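Session rules for hand-held gripper work, fifth revision

29 November 2021

The fourth revision of our session rules had grown to 46 items, and on a bad day an operator would follow perhaps half of them. I have cut it to 13. What follows is the reasoning behind the ones that changed, for anyone on Lulatum or Millix who has to write something similar and would like to skip a few of our mistakes.

Scope first. These rules cover paired hand-held grippers used in ordinary rooms, mostly for folding, stacking and putting away soft goods. They do not cover the bench arms, which have their own document and their own arguments.

Labels

Every gripper carries a printed label with its number, its side and a QR code. The label goes on the rear of the body, where the body camera can read it in every recording. Earlier we allowed it on the grip, and the operator's palm covered it for whole sessions. At Kyriakidis we had to throw out 117 recordings in which left and right had been swapped at some point and there was no way to tell when. A unit with a missing or scratched label is now out of service until it has a new one. Handwritten tape is not a label.

The side marking stays with the unit. If the left unit fails, it is replaced by another left unit. Do not turn a right unit into a left one in the settings. The software will accept this without complaint and the calibration will be wrong.

Finger pads

Both units of a pair must have pads of the same colour and from the same batch. Yellow is our default for domestic work. Look at the pads before each session, with particular attention to the edges of the oval cutout, which is where ours tear first. A torn pad is changed together with its partner. Write the change in the log before starting, with the unit number. We used to let people fill in the log at the end of the day, and the times were fiction.

Work surface

A bed is an acceptable surface for garment tasks. I resisted this for a year on the grounds that a mattress gives under load and the height of the item shifts. The compromise is a rigid board laid on the bedding. Patterned covers are allowed and we no longer ask for plain sheets. Plain sheets made the recordings easier to process and less like any bedroom I have been in.

The board should be checked for rocking by pressing on each corner. If it rocks, move it. Do not wedge it with clothing that belongs to the task.
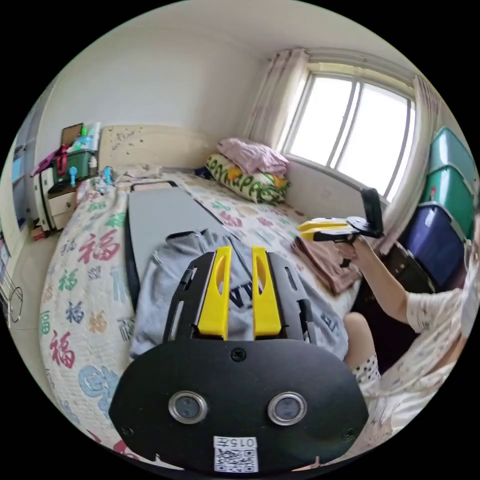
Background items

Leave them. The old rule asked operators to clear everything within an arm's length, which took longer than the task and produced a set of rooms that all looked alike. The new rule has two parts. Items that are not in the task stay where the household keeps them, and they are not moved between one repetition and the next. If something has to be moved for safety, stop, move it, and begin a new recording.

Documents with names or addresses on them are the exception, and go out of the room before the session starts.

People

Masks stay on for the full session, including set-up. Faces are blurred at ingest in any case, but the blurring step has missed partial faces at the side of the view often enough that I do not want to depend on it. Anyone who appears in a recording must have signed the consent sheet for that day. A sheet from last week does not count.

Hold the unit by the grip only. Maximum continuous work is 20 minutes, then 5 off. Wrists complain before operators do.

Still open

The Sorkik upload tool rejects a session if the two clocks differ by more than its limit, but reports this only after the whole transfer. Until that is fixed, compare the clocks by hand before the first repetition and again after the last one.

I have also left out any rule on window light. Bright daylight behind the work costs us detail, and drawn curtains cost us detail of another kind. I have tests planned for December and will add an item when I have numbers to put in it. Comments on the draft are open until then.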